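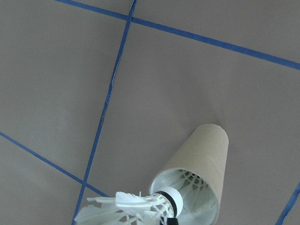 Skilidis – Greifarm-Bausatz für den Werkstatttisch

Version 2, Stand 2020-12-12

Skilidis ist ein kleiner Roboterarm mit Zweifingergreifer, den man zu Hause oder in der Gemeinschaftswerkstatt selbst zusammenbaut. Angefangen hat er als Winterprojekt in der Werkstatt Erker, wo Inese Laur und Sverre Tangen im Januar die ersten Gelenke gedruckt haben, und inzwischen steht bei uns der dritte Arm auf dem Tisch. Wir haben immer noch einen Heidenspaß damit! Den Bausatz gibt es, weil so viele Leute nach den Teilen gefragt haben und wir die Stückliste irgendwann nicht mehr einzeln verschicken wollten.

Was uns am meisten begeistert, ist die Kamera am Handgelenk. Man sieht auf dem Bildschirm, was der Greifer gleich anfassen wird, und zwar aus nächster Nähe. Dinge, die von der Seite ganz harmlos wirken, bekommen aus dieser Perspektive plötzlich Charakter. Unsere Lieblingsaufgabe ist zurzeit die mit den Federbällen: weiße Kunststoffbälle und dazu eine Pappröhre. Der Korb eines Federballs gibt nach und hat überall Löcher, der Kopf dagegen ist rund und ziemlich dankbar zu greifen. Die Röhre liegt auf der Seite und darf beim Herausziehen nicht mitwandern. Wer das sauber hinbekommt, hat seinen Arm gut eingestellt (und darf das gern herumerzählen).

Technische Daten

Reichweite ab Sockel: 338 mm
Gewicht ohne Netzteil: 2.474 g
Öffnung des Greifers: 34 mm
Gelenke: sechs, dazu der Greifer
Schrauben im Beutel: 264, Ersatz eingerechnet
Fingerspitzen: schwarz, steckbar
Kamera: am Handgelenk, Halter verstellbar

Lieferumfang

Servos, Steuerplatine, Kabelsatz, Schrauben, Kamera mit Halter, Netzteil und alle gedruckten Teile. Wer selbst drucken möchte, nimmt die Variante »Berge« ohne Druckteile und bekommt die Dateien dazu. Tischklemmen sind nicht dabei, die liegen in den meisten Werkstätten sowieso herum. Einen Satz kleiner Inbusschlüssel braucht ihr ebenfalls selbst, am besten mit Griff, eure Finger werden es euch danken.

Aufbau

Plant ein Wochenende ein. Der Sockel und die ersten beiden Gelenke gehen flott, am Handgelenk wird es fummelig, weil dort die Kabel für Greifer und Kamera nebeneinander durch denselben Kanal müssen. Zieht das Kamerakabel zuerst ein! Danach den Arm von Hand einmal durch den ganzen Bereich bewegen, bevor Strom drankommt, und auf Scheuerstellen achten.

Als Unterlage empfehlen wir eine matte graue Fläche. Glänzende Platten spiegeln die Werkstattlampen, und dann sucht die Kamera Dinge, die es gar nicht gibt. Blaues Malerkrepp ist für Markierungen wunderbar: Es hebt sich kräftig vom Grau ab und lässt sich schnell neu kleben. Die Streifen müssen bei euch kein schönes Raster ergeben, ein paar schräge Bahnen mit Kreuzungspunkten reichen als Orientierung völlig aus. Wenn sich die Kanten lösen, einfach andrücken oder den Streifen ersetzen.

Steuerung

Unsere Software heißt Flemum und läuft auf jedem halbwegs aktuellen Rechner mit Linux. Bewegungen lassen sich per Hand vormachen und abspielen oder mit einem Gamepad fahren. Die Greifkraft stellt ihr in kleinen Stufen ein. Für Federbälle fangt ganz unten an, die Lamellen am Korb verbiegen schneller, als man denkt, und für den Kopf könnt ihr ruhig etwas zulegen.

Ersatzteile und Fragen

Fingerspitzen, Zahnräder und Kabel gibt es einzeln. Inese kümmert sich um alles Mechanische, Sverre um Flemum. Schreibt uns am besten gleich, welche Version auf eurem Sockel steht. Umbauten sehen wir besonders gern, und wer eine breitere Fingerspitze entworfen hat: her damit, wir drucken sie sofort aus.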